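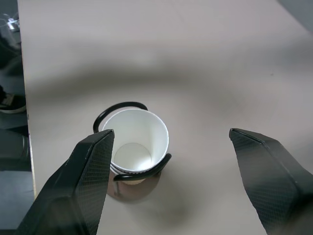 Sokwood、紙カップ用ワイヤーホルダー「Lie」を改良 保持部と台座の接合を見直し

2025-12-07

卓上用品を手がけるSokwoodは、使い捨て紙カップ用の卓上ホルダー「Lie」の改良版を発売した。黒いワイヤーを曲げた保持部と丸い台座を組み合わせる従来の構成を引き継ぎ、保持部の曲げ形状と、支柱の固定方法を変更している。価格は税込2926円。台座を含まない保持部単体は税込1219円で、旧型の台座にもそのまま取り付けられる。

Lieは、オフィスの給茶コーナーや会議室、セルフサービス式の喫茶スペースでの使用を想定した製品である。紙カップは軽く、中身が少なくなると袖口や書類が触れただけで倒れることがある。同社は7月に初代モデルを出荷し、納入先から寄せられた意見をもとに設計を見直した。指摘が多かったのは、カップを抜き取る際にホルダーごと持ち上がる点と、支柱の根元に緩みが出る点の2件だったという。

保持部は上下のワイヤーで構成する。上側のワイヤーはカップの奥を回り込む弧で、口縁からわずかに離れた位置を通る。下側のワイヤーはカップの裾に近い高さで手前から側面へ回り、端部を丸く仕上げてある。旧型では下側のワイヤーがカップの外周にほぼ密着していたため、引き抜くときの摩擦が大きかった。改良版では曲げの半径を広げ、カップの自重で収まる寸法とした。飲み口となる縁にはワイヤーが触れない。

上側の弧は持ち手に近い形をしているが、飲み物を入れた状態でホルダーごと運ぶ用途には対応しない。取扱説明書では、移動の際はカップを先に抜き、ホルダーは台座を持って動かすよう求めている。

支柱は細い金属製で、保持部と台座をつなぐ。旧型は台座の穴に差し込むだけの構造だったが、改良版では台座の裏側からねじで締結する。締結には六角レンチを使用し、レンチは製品に同梱する。台座は半透明の茶系色と無色の2種類を用意した。いずれも裏面に滑り止めのシートを貼付済みで、白や明るい灰色の天板でも跡が残りにくい材質を選んだとしている。

適合するのは、口縁を外側に巻いた一般的な紙カップで、満水容量300ミリリットルまでのもの。断熱用のスリーブを装着したカップは外径が増えるため、下側のワイヤーに収まらない場合がある。二重構造のカップについても、同社は購入前に外径を確認するよう案内している。プラスチック製の透明カップは側面の傾斜が紙製と異なり、深く沈み込むことがあるため適合対象から外した。ふたは装着したままで使用できるが、縁から大きく張り出す形状のものは上側の弧に当たる可能性がある。

曲げ加工と塗装は協力工場のPunoraが担当する。塗装は黒一色で、つやを抑えた仕上げは設定していない。ワイヤーの端部は切断後に研磨し、塗膜が薄くなりやすい角を落としてから塗装工程に回す。出荷前の検査では、カップの抜き差しを50回繰り返した後に、塗膜の剥がれと支柱の緩みの有無を抜き取りで確認する。検査で緩みが認められた場合は、同じ製造ロットの全数を締め直す。

清掃は、水で薄めた中性洗剤を含ませた布で拭き、乾いた布で水分を取り除く方法を推奨する。食器洗浄機とつけ置き洗いには対応しない。コーヒーや茶が支柱の根元に流れ込んだときは、ねじを外して台座の穴の内側まで拭き取る。研磨剤入りのスポンジは塗膜と台座の表面を傷めるため使用できない。支柱の再取り付け後は、カップを入れずにホルダーを平らな面に置き、傾きがないことを確かめてから使用を再開する。

旧型の利用者向けには、締結用のねじと台座をまとめた交換キットを用意する。旧型の台座にはねじを通す穴がないため、ねじのみの提供は行わない。旧型の台座に改良版の保持部を取り付ける場合は従来どおりの差し込み式となり、緩み対策の効果は得られない。交換キットの価格は台座の色によらず同額とし、受注は改良版の初回出荷分が行き渡った後に始める。

販売は同社の直販サイトのほか、業務用食器と給茶用品を扱う販売店Olaの店頭および通信販売で行う。Olaでは展示品を置き、手持ちの紙カップを持参すれば適合を確認できる。法人向けにはまとめ買いの見積もりにも応じる。台座への社名の刻印は、形状変更に伴って加工治具を作り直しているため受け付けを停止しており、再開時期は直販サイトの製品ページに掲載する。

旧型の在庫は直販サイトで販売を続け、なくなり次第終了する。旧型の保証内容に変更はなく、修理の受付窓口も改良版と共通となる。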